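Open afternoon at the Skadley data floor

Posted in September by Colm Mulcahy

Quick writeup while I still remember it. Notes are a mess, sorry.

So Skadley opened the doors to their data collection floor for one afternoon and I got on the list. Came in by the loading dock, signed the sheet, got a visitor sticker that wouldn't stick. Signe Eyvindsson took our group through. She runs the collection side, talks fast, which suits me.

What they do all day: people drive the arms by hand, every move gets recorded, the recordings go to the learning side. They call each one an example. A good example has a start, a job, and a clean finish. Lots of arguing over what counts as clean. Pawlak is the name of the training program, Etitz is the labelling tool, took me half the visit to get those straight.

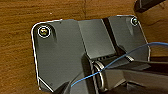

Operators do shifts of up to 3 hours, then swap out. Signe said you can see tiredness in the recordings before the person feels it. Little hesitations, wobbly approaches. Those get tagged in Etitz and a second person decides if they stay. Some do stay. A model that only ever sees perfect runs doesn't know what to do when it's off line by a bit, so they want a few recoveries in there too. Hadn't thought of that.

Asked about failed attempts. Kept, but in a separate pile. Nusrat Howlader looks after that pile and she was very keen on it, showed us her whole tagging scheme, missed, slipped, gave up, wrong object. I wrote down most of it and now can't read my writing.

Then the kitchen work. This was the part I came for. Household chores are the big push this year and the kitchen gets used for planning as much as recording. You write the task out in plain words first ("put the cup on the counter") and then everybody finds out how vague the words were. Which cup. Where on the counter. Right way up? They went through 2 rewrites of one sentence while we stood there.

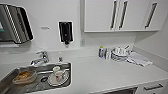 Sink side of the kitchen. Cup and saucer by the drain, dishes against the back wall.

Resetting between examples is the slow bit. Signe reckons it eats more of the day than the driving does. Things have to be moved a little each time or the model just learns one layout by heart. Too random and you can't compare runs. They have a shuffle card for it, a bit beat up, somebody had spilled coffee on it.

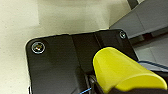

Last stop was wrist cameras, and what Signe wanted to talk about was the close view. The overview camera tells you where you are in the room but for the last bit of a move it's the wrist that matters. Shiny stuff is a pain. Look at the near screw on that black plate, the bright ring round it and the bit of colour in the middle, then the plate itself just soaking up the light. A yellow fingertip is easy to pick out against that, at least to my eye. I asked if finger colour mattered to the model and got a long "depends". Fair enough.

Coffee after, decent. Would of liked more time on the Pawlak side, we only got ten minutes and a whiteboard. If they run it again go early, the later group was huge.

Comments

Ita Ó Dálaigh
Was in the later group, can confirm, couldn't hear a thing at the back. Did you get to ask who writes the task sentences? Is it the operators?

Colm Mulcahy
Operators draft, Signe's lot edit. Think thats right anyway.

Rónán Moriarty
We had the same trouble with resets at Nokska. Ended up giving the job to a separate person and it helped a lot. Nice writeup.

Contact | Copyright Colm Mulcahy | Back to top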